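5.2 The snag fault

I should say up front that I didn't go looking for this one. We were deep into the Domerberg runs, 474 cord pickups in, when the left arm tripped its force limit and froze. Krisztina Barta hit the stop, I pulled the log, and we both blamed the gripper. It wasn't the gripper! The joint readings were clean right up to the trip, and the load came from the side, in a direction no pickup should ever pull.

So we went back through the log of every run that had ended in a stop. Out of 600 runs there were 7 with that same sideways load, and the first was run 201, way back in November, which I had marked as "operator error" (sorry, Krisztina). Figure 4 gives a feel for the workspace.
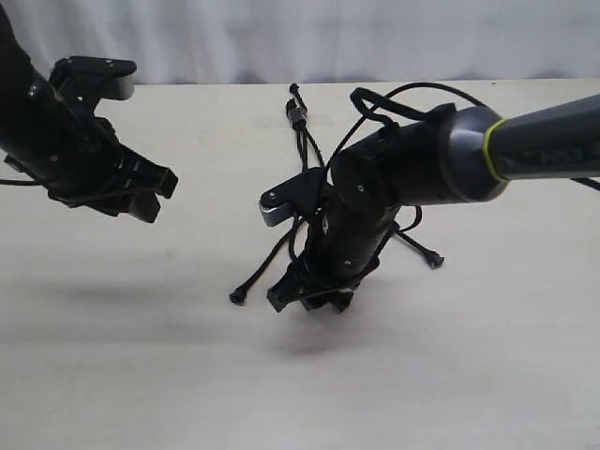
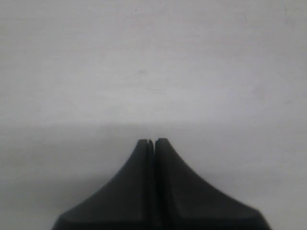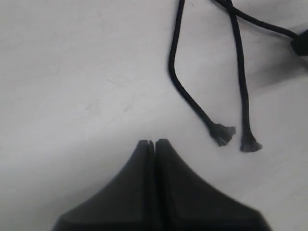
Figure 4. The two-arm cell and close views of a gripper with its fingers together or nearly so.

What bugs me most is how quiet the fault is. The Wullia controller only looks at total force, so a slow drag on a cable can build for a long while before anything trips -- and by then the arm has already been pulled off its path. The planner we took from Gurari doesn't help either. It treats each arm as a bare set of links and knows nothing of slack cable, so it'll happily plan a wrist turn that winds a cable tight.

We now watch the sideways part of the load by itself and stop much earlier. It's a crude fix, and it does give false stops when the fingers press hard on the table. Deák's cable model would be the better way to go, but I haven't got it running at control speed yet.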